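Rentré à 2h du matin, encore de la terre dans les oreilles. Plalldale en août, c'est toujours pareil — chaleur, poussière, frites trop salées. Et du rallycross, quand même.

Bon. Les essais d'abord. Piste arrosée trop tard, donc glissante juste dans le premier droite, et sèche partout ailleurs. Trois voitures dans le talus avant midi. La 717, celle que je suis depuis le début de saison, s'en sort avec un pare-choc arraché et le 7e temps. Pas si mal vu le moteur qui ratatouille depuis Girari.

Les manches ensuite. Seize engagés, ça se bouscule au départ. Tour joker pris trop tot par presque tout le monde, bouchon à la sortie, et là Tierney passe par l'extérieur, tout seul. Joli. J'ai crié, mon voisin de tribune a renversé son café. 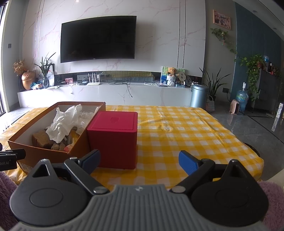

Ultan Breathnach m'a écrit pendant que je déchargeais la voiture : pour lui le joker n'y est pour rien, Tierney a gagné sur les pneus, et je devrais regarder les temps du dernier secteur avant de m'emballer. Il me dit aussi que la 717 n'ira pas en finale tant qu'ils garderont ce rapport de boîte.

Possible. J'ai regardé les temps, il a raison pour le secteur. Pour la boîte je reste pas convaincu — au départ elle arrachait fort, la 717, 60 mètres et elle était devant deux Teltis.

Finale demain, début d'aprés-midi. Je prends un chapeau cette fois. Et des bouchons d'oreilles, les miens sont restés sous le gradin.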